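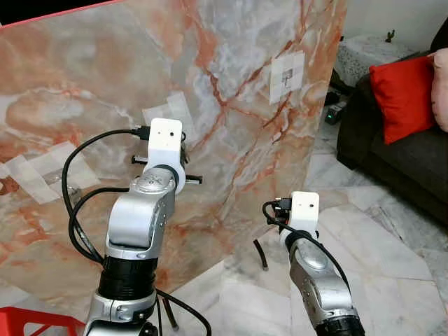 31 Mar 2021

Spent most of today on the marble-print panel for the Korletey job. I'm still very fond of that salmon and rust veining (even if the darker cracks do shout a bit!) and I want to see how paper sits on top of it before we order the other 20. The line drawing reads nicely up on the right. The see-through patches are harder — they go milky over the peach swirls, and I'd like to try the thinner stock from Nistau, the 400-sheet pack.
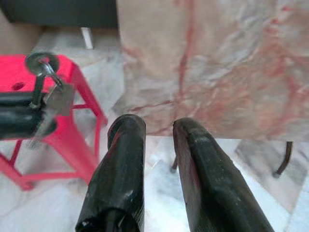
Tape next. The Ukum stuff is fine on paper but I don't trust it on the print, so test a corner first, please, whoever gets to it. Also the red stool needs a proper home, I keep wanting it at the bench. Quote for the lot was 1,529, must ring back about delivery.

Karau Workshop notes — contact the bench desk | © Karau 2021 | Back to top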